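4.2 Tabletop trials with the Vanell kit

We came to the Vanell kit, which Trumetti sells as a ready-to-run pair of arms and hands for small laboratories, with a good deal of curiosity and, we admit, a little doubt. The box promises a working tabletop within a day. Ours took two, mostly on account of the calibration routine, which stops whenever a finger joint reports late and has to be started over from the beginning. Once that was behind us, the kit behaved very pleasantly, and we ran 407 placing trials with it at our Steltitz site.

Each trial asked for one plain household action, such as putting a vegetable on a plate, and Svenja Leitner kept the objects light so that a clumsy grasp would cost us nothing but time. Figure 3 belongs to the cabbage series.

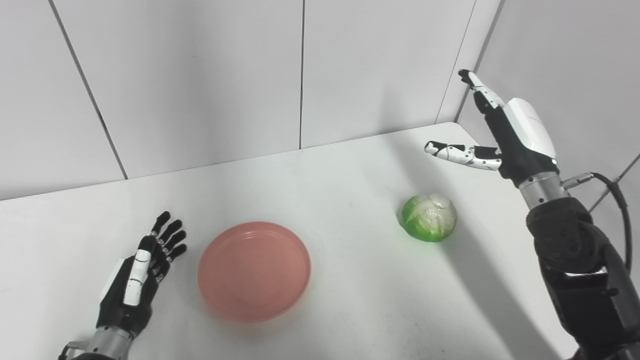

Page last modified: July 10, 2026

Figure 3. Pink plate and cabbage on the white table, with the right hand raised and its index finger extended.

The cabbage was, to our surprise, the object we learned the most from. Its wrinkled leaves give the fingertips something to hold, but a head that is nearly round likes to roll, and the supplied grasp planner (called Marty in the menus) tends to close the thumb first and nudge it along. Of the 300 trials in this series, 30 had to be stopped by the operator — nearly all for this reason. Omid Hosseinzadeh found that lowering the closing speed of the thumb helped a great deal, and we would gladly see that setting moved out of the service menu, where a new owner is unlikely to go looking for it.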